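Home | Products | Guides | Downloads | Contact

We use cookies to remember your language and region. Accept | Settings

Grimeck Hand-Held Gripper: Set-Up Guide
Section 4. Comparing Finger Pads on the Bench
Revised September 17, 2019

Welcome back! If you have followed the guide this far, your gripper is assembled, the camera is talking to the Mikon controller, and you are probably itching to pick something up. Before you settle on a set of pads for good, we would love for you to spend an afternoon on this section. Pads are a small part of the kit, but they change the feel of the whole tool, and a pad that suits a bottle may be a poor match for a pen.

4.1 Choosing your objects

1. Clear a flat table with plenty of elbow room on both sides.
2. Pick a few everyday objects that differ in width and in how much they give when squeezed. A mesh pencil cup, a bottle and a pen make a very good starter set.
3. Stand the first object upright and bring the open fingers down on either side of it, leaving a gap on both sides before you close.

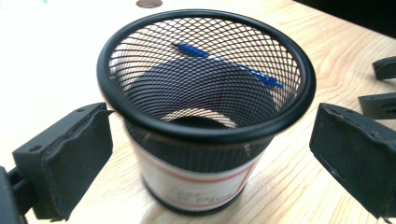
Fig. 4-1. Mesh pencil cup between the open fingers, foam pads facing inward.

4. Close slowly until both pads touch, then lift straight up and hold.
5. Write down the grip setting shown on the controller. You will want it again when you change pads, and it is surprisingly easy to forget which number went with which try.

Note: A cup that flares toward its opening likes to be held low. If you grip it up by the rim, the pads meet a sloping wall, and you may need a higher setting to keep it from sliding.

CAUTION: Keep your free hand out of the gap whenever the controller is powered, even if the fingers are standing still.

4.2 Checking the view

The camera rides on the tool, so what it sees changes every time you tilt your wrist. Take a moment here. It is time well spent, and it saves a good deal of muttering later on.

1. Open the fingers all the way and hold the tool over bare table.
2. Check that both pads are in view and that you can see the space between them.
3. Move back from an object until it sits beyond the fingertips. Some softness in a distant object is fine, as long as the pads themselves look clear.
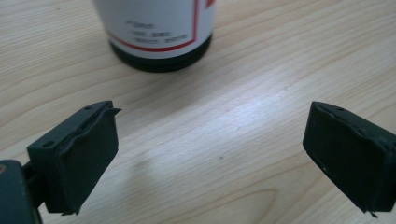 Domínguez wrote to us that matching the wrist angle between runs made more difference than any pad swap, and that a strip of tape on the table edge to rest the forearm against was the cheapest improvement in the whole trial. We have since added the tape to our own routine, and we recommend it warmly.

4. If one finger fills much more of the view than the other, loosen the camera clamp, turn it a little, and tighten it again.

4.3 Thin objects

Pens deserve a section of their own — they roll, they tip, and they show up every bit of unevenness in a pad.

1. Lay the pen down and line the tool up so the fingers will close across the barrel, well away from the tip.
2. Lower the fingers until they are just above the table, and close at the lowest setting.
3. Repeat 11 times with each pad type, starting from the open position every time.

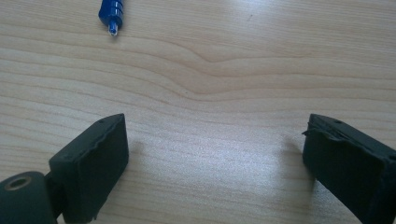

Count a lift as good only if the pen stays level for nine seconds. If it droops at one end, try again closer to the middle of the barrel before you blame the pads. Our Wostidell comparison sheet has room for 112 lifts, so please don't feel you have to ration them.

4.4 Looking over the pads

Foam and rubber pads both wear with use, and the top edge is a good place to look first. Tilt the tool until you can see the inner face of each finger.
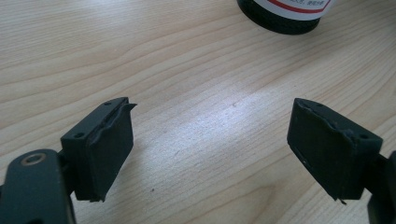
Run a fingertip along the edges with the power off. A lifted strip or a frayed corner can catch on a label or a mesh wall and spoil an otherwise fair comparison, so note the state of each pad on your sheet before you start a new set. To replace one, peel it away from the top down, wipe the face of the finger with a dry cloth, and press the new pad on firmly from the center outward.

CAUTION: Do not trim a pad while it is attached to the finger. Remove it first.

Always change both pads together. When the new pair is on, go back to 4.1 and run the first object again at the setting you wrote down.

Continue to Section 5: Saving Grip Settings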